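Protokoll der Werkstattsitzung, Hausgemeinschaft Drernovberg
3. April 2026, Gemeinschaftswerkstatt im Hinterhaus
Leitung und Protokoll: Myrtle Mahmoud (es wollte sonst keiner)

TOP 1 Protokoll vom Januar
Genehmigt. Der Satz über den Kaffee im Werkzeugschrank bleibt drin.

TOP 2 Kasse
Kontostand 759 Euro. Die Rechnung der Firma Kastel für die Lampe ist bezahlt, die Lampe hängt. Über ihre Helligkeit wurde länger gesprochen als über ihren Preis. Wer geblendet wird, darf sie künftig ausschalten.

TOP 3 Helle Platte
Haldane (Wohnung im Parterre) beantragt, die Platte auszutauschen, sie sei "völlig zerkratzt". Breritz (Dachgeschoss) hält das für Gebrauchsspuren und verweist auf den Zustand des Treppenhauses, über den sich auch niemand aufregt. Gemeinsame Besichtigung, Dauer 10 Minuten.
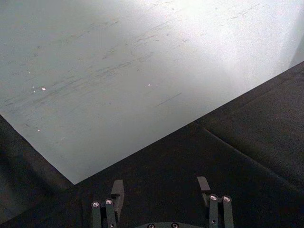
Zu TOP 3: Oberfläche der Platte mit feinen dunklen Streifen, dazu ein paar helle Pünktchen.

Die Streifen verlaufen überwiegend schräg und ziemlich einheitlich. Haldane schließt daraus auf einen einzigen Täter, Breritz auf eine einzige Wischrichtung. Ob es Kratzer sind oder Schmierer, konnte nicht geklärt werden - der Versuch mit dem Daumen wurde von beiden Seiten unterschiedlich ausgewertet. Bei den Pünktchen tippt die Mehrheit auf Krümel oder Staub.
Eine neue Platte würde rund 53 Euro kosten, Zuschnitt extra.
Beschluss: Erst putzen, dann streiten. Haldane besorgt einen weichen Schwamm und milden Reiniger, Scheuermilch bleibt im Schrank. Der Antrag auf Austausch ist vertagt.
Abstimmung: einstimmig bei 2 Enthaltungen.

TOP 4 Verschiedenes
Der Fuchsschwanz fehlt weiterhin. Wer ihn hat, legt ihn bitte kommentarlos zurück. Breritz fragt nach einem zweiten Schlüssel für das Hinterhaus, Mahmoud lässt einen nachmachen.

Nächste Sitzung nach Aushang.
gez. Mahmoud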